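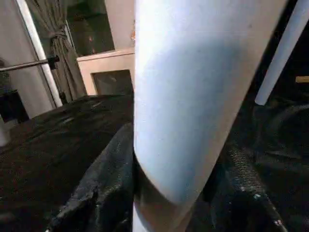 **Stornell Allotment Society, Lower Field Plotholders**

08/09/2018

The onions are in. I lifted the last two rows this morning and laid them on the old bed frame at the back of plot 51, with the tops all facing the same way. They should have come up a fortnight ago but we were away and then it rained.

It has been a mixed year. The broad beans were good, the peas were poor, and the courgettes did what courgettes do. I put in three plants and will only put in one next year. I write that every September.

The potatoes were better than I expected. I dug the second earlies in July and had enough to give a bag to Till Seidel on the next plot, who lent me his fork when the handle on mine split. The maincrop is still in the ground. There was some blight on the leaves at the far end so I cut the tops off and took them home to the council bin. I'll leave the tubers another week and then dig the lot in one go if it stays dry.

Water was the main trouble. The tank by the Mornon Lane gate was empty for most of July, and it is 182 steps from there to my shed with a full can anyway. I know because I had plenty of time to work it out. Kipchumba Mugo has asked for a second tank at the lower end and there was a fair bit of grumbling at the last meeting over who would pay for it. My share would be £13. I would have paid it in June without asking what it was for. 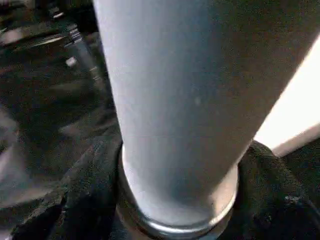
*Pale blue, with a silver ring at the base.*

I have started on the winter jobs early. The two beds nearest the path are cleared and I've sown field beans in one of them to dig in come spring. The other is getting muck. Josphat Athumani knows the stables at Kaijage Farm and they will drop a trailer load at the gate if enough of us want it, so put your name on the sheet in the hut.

The strawberries need moving. They have been in the same bed for four years and the fruit was small and full of slugs. I've pegged down some runners in pots and the new bed will go where the peas were. I tried straw underneath this year and the slugs seemed to like it.

Garlic goes in at the end of October. I saved the biggest bulbs from this year's lot, which came from Krisztina Lengyel in the first place, and she had hers from her aunt. It has purple skins and keeps until March in a cool cupboard. I have some to spare if anyone wants a bulb for planting.

Still to do before the clocks change: mend the shed felt, net the kale, take down the runner bean poles, and find out what has been eating the beetroot. I suspect mice. Bakari Mushi says voles, and he has offered me the loan of a trap.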